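Walid Hattar talks with his hands, and when I caught him at his workshop one afternoon in June, both of them were busy pushing a cloth across a tabletop. I asked if I should come back later. "No, no, sit," he said. "You can ask me things while I fold."

Folding is sort of his whole life right now. Walid runs Bollico, a two-person outfit that tests fabrics and the surfaces they get used on, and he's been at it long enough to have opinions about tabletops that most of us will never need (I now have several, thanks to him).

His favorite is white. "People think white is crazy because it shows everything," he told me. "That's why I like it! Crumbs, smudges, that gray stuff that comes off your sleeves — I want to see it. On my mother's brown table you could lose a sandwich."

He paid $625 for his first proper work table, from a shop called Lodance, and spent the next month terrified of scratching it. Then he scratched it. "Best day," he said, laughing. "After that it was a table and I could work on it."
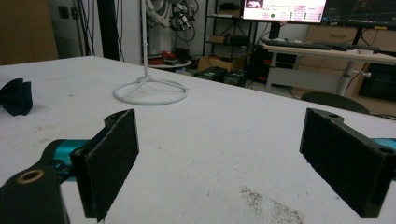
These days he doesn't chase every mark. Scuffs stay. Crumbs get swept up when he's finished, and he's a big believer in doing that with a dry brush first, before any water goes near them. "You wet it, you've made soup," is how he put it.

The cloths are another story. He's partial to dark navy and buys them in bulk from Chamoun, and he has been through 3,975 of them so far — he keeps a tally in a school notebook, and he let me flip through it. I asked which fold was hardest.

"The one where you don't fold it," he said. "You drop it in a heap and then you have to find the corners again. Try it at home with your eyes closed. I did that for a whole morning and I was so mad."

I did try it, by the way, with a kitchen towel. It took me four goes to find two corners.

Next for Walid is a job for Hosier, a linen company that wants to know how its napkins behave after a lot of handling. He's hoping to start once he clears a bit more space in the room, though he didn't sound in any great hurry about it. "I like my mess," he said, and went back to looking for a corner.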